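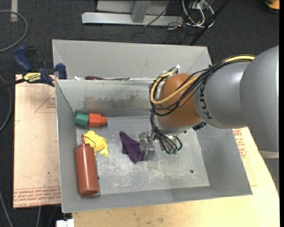
A gray metal bin at Plurnis, with a purple cloth, a ketchup-style squeeze bottle, toy blocks and other items still to be sorted.

Plurnis Opens Its Odds and Ends to the Public, One Bin at a Time

FLINARCOMBE, November – Plurnis, the household sorting and reuse shop, will hold its first Odds and Ends Sale this month, putting 894 items on the tables that have so far resisted every category the shop has tried to give them.

The sale grew out of a stocktake that was meant to take an afternoon. Staff had set aside one shelf for things that did not belong with kitchenware, toys or linens. By the end they had filled 23 bins and borrowed a table from the shop next door.

"We had a very good system," said Noelia Lorente, who manages the sorting room. "Then somebody handed me something long and purple and asked whether it was a toy or a vegetable, and I had to go and sit down for a minute."

The bins hold the sort of company usually found at the bottom of a family car. A green block joined to an orange one shares floor space with a crumpled yellow toy of no fixed shape and a reddish-orange squeeze bottle lying on its side. The bins themselves are well used and look it. They are not for sale, although two people have already asked.

Items will be sold by the bagful. Shoppers may fill a small bag for $3 or a large one for $5, and bags must close. Eamon Kavanagh will be judging what counts as closed and has asked that people not argue with him before noon.

Another 543 items have been held back for the Kirska Swap Shelf, where anything may be taken as long as something of similar usefulness is left in its place. Plurnis has declined to define usefulness. An early draft of the rules ran to four pages and was withdrawn after Peadar Doherty read it aloud.

Families with children can join the sorting game at 10:30 a.m., in which teams divide a mixed bin into groups of their own choosing and then defend the results. In a trial run, a team of six-year-olds sorted everything into "squashy" and "not squashy" and finished well ahead of the staff.

"I've been doing this for years and I can't fault it," Lorente said. "We may relabel the shelves."

There is room for 54 players. Names can be left at the front counter or with Úna Mulcahy by phone during shop hours.

Doors open at 9 a.m. Tea and coffee will be served by Ó Dubhghaill bakery. Please bring your own bags. Donations will not be accepted on the day, and Mulcahy would like that sentence read twice.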